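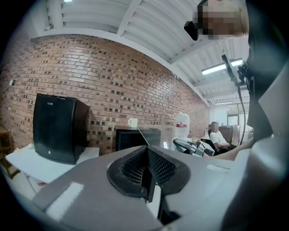

A hand-held gripper in a brick-walled workroom, with a second gripper on the work surface beyond it.

The Suditz rules are a set of working practices for shops that use hand-held grippers to record tasks for robots. They were drawn up at the Suditz workshop and later taken over, with more commas, by Prorkolden. The current text has 162 clauses, of which 5 are widely read.

Contents

The best-known clause deals with the finger. A soft finger is to be checked before each session for tears in the rim and replaced in pairs, even when only one is worn. Clause 3 covers tape: any strip stuck on the housing must be listed in the tool's log, a duty often met by adding more tape. Mount arms are to be clamped before cables are run, and a cable may not hang where a sleeve can catch it. Food and drink are covered in 2 clauses that do not agree.

Reception

Tsang adopted the rules in full and then granted itself exemptions from most of them. Jiseck keeps only the part on fingers and cables – a version that fits on a single page and is, by most accounts, the one people follow. A shorter edition has been in draft since January and is now longer than the original.

See also: Tool log; Soft gripper; Workshop safety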